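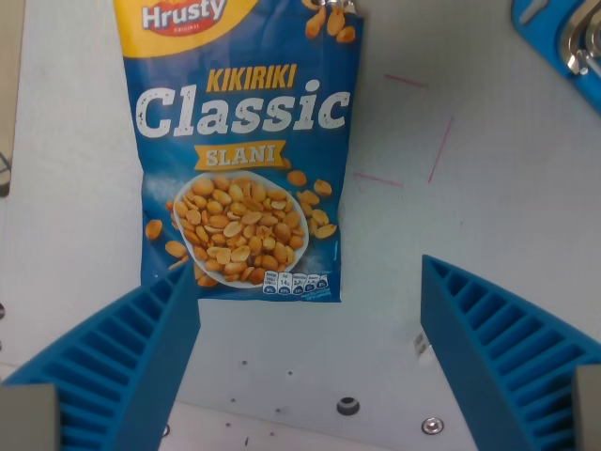
Best peanuts for a road trip bowl?

plonetti_fan
We're driving 1231 miles in June and I'm in charge of snacks (best job in the car!). I want plain salted peanuts, nothing fancy. What's everyone eating right now?

zonholm22
Hrusty Classic, all day long! The blue bag with the yellow corner. "Kikiriki" is peanuts and "slani" is salted, so you can't go wrong even if you don't read the language. I pour them in a bowl, sit down with a movie, and then wonder where my evening went.

Dirk Brandes
I'm going to disagree a little. Bagged peanuts are fine, but roasting your own is so much better - 22 minutes in the oven, shake the tray twice, salt while hot. My whole street smells great afterward.

zonholm22
Dirk, I love you, but there's no oven in a car.

Dirk Brandes
You roast them the night before! Put them in a jar!

Pierina D'Amico
Team bag over here. I got one at the Tsang store in Clonden and I'm so into the lettering on these, it has that worn, old-poster look.

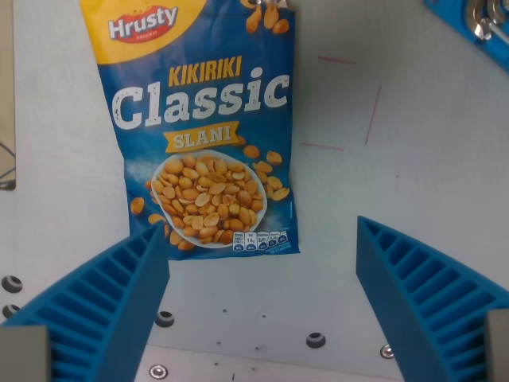

Hrusty Classic, the slani one

Pierina D'Amico
Look at that bowl on the front and tell me you're not hungry.

plonetti_fan
OK, I'm hungry. Are they the split kind? I like halves, the salt sticks better.

Pierina D'Amico
Halves on the picture, and halves in mine too. Crunchy!

tsang_corner
Halves go stale faster than whole ones, in my opinion. Clip the bag shut or eat it the same day.

zonholm22
Same day has never been a problem at my house.

plonetti_fan
Sold. I'll get 2 bags and also try Dirk's jar, and we'll have a taste test somewhere before the halfway point. Dirk, what oven temp?

Dirk Brandes
Yes!! 350 F, and don't walk away for the last five minutes.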